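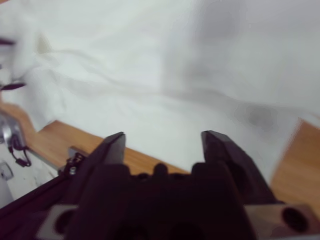 Stasano hand-guiding kit: my review after 16 evenings

So I finally caved and bought the Stasano kit ($499, ouch), and I've been teaching my arms to handle a white cloth on the dining table ever since! You hold the leader handles, squeeze, and the grippers copy you. The squeeze is lovely, very light. The wrist twist is stiffer than I'd like, and my thumbs were sore after 13 demos in a row. Saving a run takes one foot tap (I adore the pedal), but deleting a bad one is buried three menus deep. Why??

Cloth is hard, by the way. Go slow near the hem and keep your grabs alike from one run to the next.

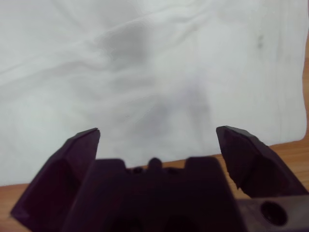

Elsie Kingi wrote in to say her pedal double-saves unless she turns the tap delay up, and she'd buy the longer cable too. Mine hasn't done that yet. Four stars from me, and I'm ordering the cable Monday.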